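Candura Wrist Capture Kit

Product overview

The Candura Wrist Capture Kit is supplied by Lonanbridge to laboratories and training facilities that gather manipulation examples for learning systems. It records the view from the wrist together with joint positions and gripper opening, so that each example is stored as one time-matched file.

The kit is intended for tabletop work: opening and emptying boxes, sorting cables, placing small packages, and similar tasks. It may be fitted to one arm or to both arms of a dual-arm station.

What is included

Wrist camera and mounting bracket
Two-finger gripper adapter
Sync unit with power supply
Rathjen recording software, one station license
Printed setup guide

Specifications

Camera and joint data: 20 samples per second
Weight at the wrist, with bracket: 229 grams
Onboard storage: 500 gigabytes
Examples per session, typical: almost 300

Recording and review

Operators start and stop each example from the Rathjen console. Examples may be marked as complete, partial, or rejected, and a short task note can be added at any time. Rejected examples are kept in a separate folder until the site administrator removes them. Lonanbridge recommends that objects be moved between examples - a fixed layout gives the learning system little to work from.

Ordering and support

Orders are accepted from universities, companies, and public research bodies. Delivery of the current version begins in December. Questions on fitting should be addressed to Nayara Lins, Product Support. Requests for site licenses are handled by Teodor Enache.
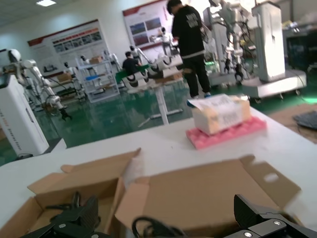 Wrist view over an open box of cables, with both gripper fingers in the foreground.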